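手上的活，和屏幕上的活

赶着写的，想到哪写到哪。

上个月Burnico把分拣线的第二段换成了自动的。说是换，其实是旧的皮带留着，上面架了新的抓取臂，原来站在两侧的人往后退，退到哪儿去，通知里没写。通知里写的是“岗位优化”，四个字。我在厂区门口的小店里听人念这四个字，念的人念了两遍，第二遍声音小一点。

我写这篇不是要骂机器。机器我不恨。我自己在果品行当里干过几年，分干果，分鲜果，冬天手指头裂口子，贴胶布，胶布一沾糖就粘箱子。这种活要是有东西替，我第一个鼓掌。问题在别处。

问题在谁来教。

现在流行的办法是让人拿着夹子干活，把动作录下来，给机器学。Gunnlaugsson那边给Burnico做方案，讲得很客气，说老师傅的手感是“资产”。资产。那资产的主人拿到什么？按小时算，比站线上多一点点，干完一批就没有下一批的准信。有的人在车间录，有的人在家里录，床上桌上摆几样水果，夹起来，放下，再夹。一下午就过去了。

你要是没干过会觉得这很轻松。不轻松。干活的时候人是不想手的，手自己会去。一旦要教，就得想，一想就慢，一慢就僵，僵了又要重来。我试过，肩膀比搬一天箱子还酸，搬箱子酸的是两边，这个只酸一边。而且你会开始怀疑自己：我以前到底是怎么拿的？从侧面？从上面？软的那种是先碰一下再捏，还是直接捏？二十几岁学会的东西，到头来说不清楚。

说不清楚的东西，合同里倒是写得清清楚楚，归谁，用多久，能不能转给第三方。签的时候没几个人从头看到尾。我也没看完，承认。

再说线上剩下的人。Burnico那一段原来一个班5个人，现在2个，看屏幕。屏幕上跳红框就去处理，不跳就坐着。听上去是升级了，名称也改了，叫什么监控员。可是坐着的人告诉我最难受的就是坐着。以前手里有活，嘴也闲不住，谁家孩子考试，谁家盖房，哪个菜场的鱼便宜，一边分一边说，一个班飞快。现在两个人隔着机器，声音大，说话要喊，喊几次就不喊了。午饭也错开吃，屏幕前得留人。

工伤少了，这要承认。割手的、闪腰的，都少。眼睛疼的多了，没人登记，眼睛疼不算工伤。

还有速度。人在线上的时候，速度是有商量的，前面的人慢一点，后面的人递个眼色，班长装没看见。机器没有眼色可递。它出错的时候倒是有一种奇怪的固执，同一个皱巴巴的果子，夹，掉，夹，掉，一直到跳红框。人去了，一只手拿起来就走。拿起来那一下，说实话有点得意。可得意完了想想，这一下大概也被记下去了，下回它就会了。

Irley那家厂走的是另一条路，值得说几句。规模小，4条线，只换了一条，而且换之前先把班次表摊开给大家看，谁愿意去学维护，谁愿意留在手工线，自己填。填完不是都能如愿，但至少有张表。学维护的人，头几个月工资不动，学不会可以回来。我不是说Irley是好人开的，他们也算账，他们算出来熟手走光了更贵。算账算到这个结论，我觉得可以了，不要求更多。

反过来Brendard那种做法我是看不上的。全换，一次换完，然后发现带疤的果、形状怪的果、放久了缩水的果，机器拿不稳，再回头去找原来的人，叫他们来做“临时支援”。人家已经去送货了，去带孙子了，回来一看，工牌换了颜色，食堂的卡不能用，要自己带饭。这些小事最伤人。工资单上看不出来的那种伤。

所以我的意思很简单，几条，不成体系：

录动作的人要署名，要有分成，哪怕很少。少也是个说法。

留下来看屏幕的人要能轮换，坐两小时，到手工线上站一会儿，手不能废掉。手废了，机器停的那天你拿什么顶？

班次怎么改，提前讲。不要贴通知，贴通知等于没讲。

培训要算工时。下了班再学，学不进去的，尤其是家里有老人小孩的。

有人会说这些都是成本。当然是成本，机器也是成本，买机器的时候怎么没见谁嫌贵。一套抓取臂加上Gunnlaugsson的服务费，够一个班的人拿好几年，这笔帐从来是分开算的：机器那本叫投资，人这本叫开支。

我还想讲一点，关于“简单劳动”这个说法。分果子被叫做简单劳动叫了几十年，工钱就照着简单两个字给。等到要让机器来做了，忽然又变得很难了，软硬不一，大小不一，表皮会破，把子会断，要请专家，要立项。那到底是简单还是难？同一件事情，人做就简单，机器做就是攻关。我们那个年纪的女工听到这里都笑，笑完接着干活。

夹子我也拿过，说说手上的感觉。两片蓝色的垫子，中间夹一个干果，顶上的萼都皱成一团了。用手拿，你知道它有多硬，捏到几分就够。隔着夹子就只剩一点点，像戴着厚手套摸东西，得靠眼睛去补。旁边要是再放几个橘子，换着夹，干的要一种劲，鲜的要另一种劲，来回换，换到后来脑子里是糊的。

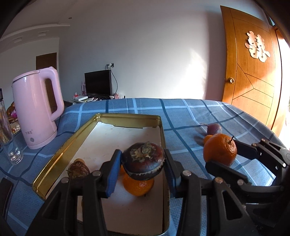

分成这件事别想得太美，一位读者看了初稿给我写信，口气不太客气。信里说，他那个车间真的提过，按录的条数给，196条算一档，结果大家抢着录，动作全是赶出来的，歪的斜的都交上去，最后人家说质量不行，一档都没给满。他的意思是，钱要给在时薪里，给足，别搞什么按条按份，一按份就变成计件，计件我们还没吃够苦吗。他还说署名没用，名字又不能当饭吃。

这封信我看了好几遍。时薪那点他说得对，我改主意，分成可以不提，时薪要提，要提到像个教手艺的价钱，而不是打零工的价钱。署名那点我不让。名字是不能当饭吃，可是以后有人问这套东西是跟谁学的，总得有个地方查得到吧。现在去查，只查得到公司。

另外他提醒我一件事，我原来没想到：录的人之间也没有联系。各录各的，谁也不认识谁，价钱是多少互相不知道，出了问题也不知道该找哪个。线上再苦，好歹有个班，有人递眼色。这一条我觉得比工钱还要紧，但是怎么弄，我没有办法，先写在这里，有想法的来信。

Burnico听说8月还要换第三段。第三段是装箱，人更多，年纪也更大。趁还没换，班次表能不能先拿出来，大家看一眼再说。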